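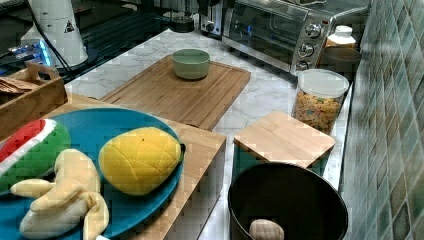

Last time we talked about who gets asked before a robot shows up at work, and I promised we'd spend this session on what happens after. I want to start small, with the prep counter, because everybody in this room has worked at one or can picture it. Think about how much a person does there without noticing. You reach past the cutting board for the cereal jar, you slide a plate over with your elbow, you leave a little bowl sitting on the board for later (and you remember it's there!). None of that was ever in a job description, and all of it has to be spelled out once an arm takes over part of the work.

My main case is the Kedbridge canteen, which served 280 lunches a day with a crew of 12 when I visited in June. They put in 2 arms for plating. The crew told me the lifting got easier and the talking got harder, and I wrote that down twice, because I'd gone in expecting complaints about speed. 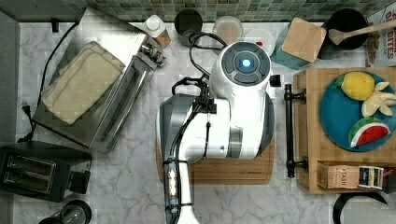 Fig. 2. Arm over the cutting board, plate of toy fruit to the right.

So what changed at Kedbridge? Mostly who decides where things go. Before, the cook set up her counter the way she liked it. Afterward there was a layout sheet, and moving a tray meant filling out a form. People hated the form! One cook said she felt like a guest in her own kitchen, and I think that deserves more of our time than the usual "will it take my job" question.
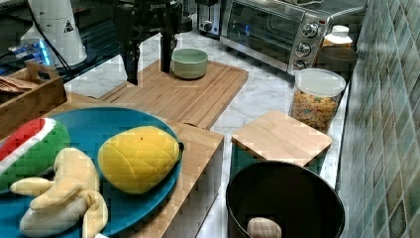
The Atska bakery went the other way. The bakers drew up the layout themselves and could change it at the start of any shift, and 5 of them learned to reset the arm without calling anyone. Same kind of work, pretty different mood.

For next time, read the Wragg chapter (skip the appendix) and bring one page on a counter, desk or bench you've worked at. Who gets to move things on it?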